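Folding a knitted sweater

By Bríd Doherty
Updated in May

Folding a knitted sweater is the usual way of preparing heavy knitwear for a drawer, a shelf or a suitcase. The garment is first spread on a flat surface, most often a bed or a table.

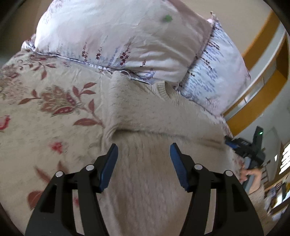
According to Massawe, a bed is too soft for this work and a table gives a straighter fold, but many households do not have a free table as long as a sweater with its sleeves open. Both surfaces are in common use.

Reasons for folding

Knitted cloth is made of loops, and the loops become longer under their own weight. A sweater left on a hanger can get points at the shoulders and a longer body. Cable patterns use more yarn than plain knitting, so they make a garment heavier and the stretching is easier to notice. Ribbing at the neck, cuffs and hem is elastic, but it can lose its shape also.

Common methods

In the flat fold, the sweater lies with the front down. Each sleeve is brought across the back, then turned down along the side. The body is folded in half from the hem to the neck, or in thirds if the shelf is narrow.

In the file fold, known in some shops as the Drillia fold, the body is made into a long strip and folded until it can stand on its edge. It suits fine knits. Thick ones open again after a short time.

Rolling is preferred by travelers. It leaves fewer sharp creases, but a thick sweater makes a large roll, and the ribbing at the hem may turn outward.

Laying out

The neckline is commonly placed toward the head of the bed. The cloth is smoothed with the flat hand from the center to the sides, without pulling. Bunched places at the side are opened before the first fold, as they will otherwise stay inside it.

Storage

A stack of thick sweaters should be low, and the heaviest one goes at the bottom. Wool must be clean and fully dry before it is put away for the summer. Closed plastic bags are not advised for long storage; a cotton bag lets the air pass.

See also: Blocking (knitting), Cedar chest, Linen closet

Contact | © Vasura Household Encyclopedia | Back to top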